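Kitchen & Table > Mugs and Cups > Storage

Search questions, e.g. "stuck lid"

Mug rack or mug tree? I have both and the counter is losing
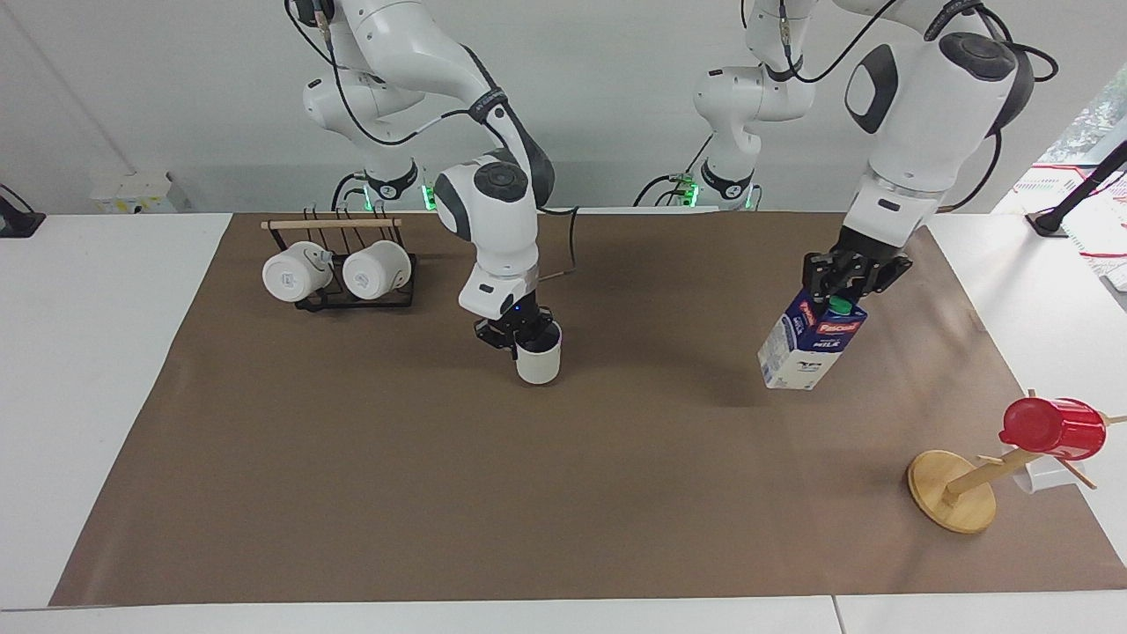
cotlow_kitchen

I drink coffee with milk, a lot of it, and mugs have been breeding in here. At the moment I own two things for hanging them. One is a black metal rack with a wooden dowel across the top, and the white mugs go on that sideways. The other is a wooden mug tree with a round base, which has the red mug on it because the red mug gets what it wants.

They take up opposite ends of the same brown paper mat, and whatever is left between them is where I'm supposed to pour. One of them has to go before December, when my in-laws arrive with more mugs. Which would you keep? Also, does anyone leave paper down on a white table long term, or am I living like a butcher?

2 answers

Somar Sue
Keep the rack. I had a tree for years and every time I took one mug off, the whole thing leaned toward the heavy side like it was listening to gossip. If you must keep the tree, load the pegs opposite each other and put the heaviest mugs low. That means your red one comes down from the upper right, sorry.

Check the rack for drips though. A mug hung on its side keeps a spoonful of water in the belly. I dry mine with a towel first, then hang them.

Paper is fine. Change it when it gets milk on it. Not the next day, that day. I buy the Trilevard roll and it lasts me around 4 months.

azevedo197
tree. looks nicer. or just own less mugs

Related questions
Getting tea stains out of white mugs
How close to the edge can a mug tree stand?
Milk carton cap drips every time I pour
Can I cut down a dowel that is too long?
Browse all 1023 questions in Storage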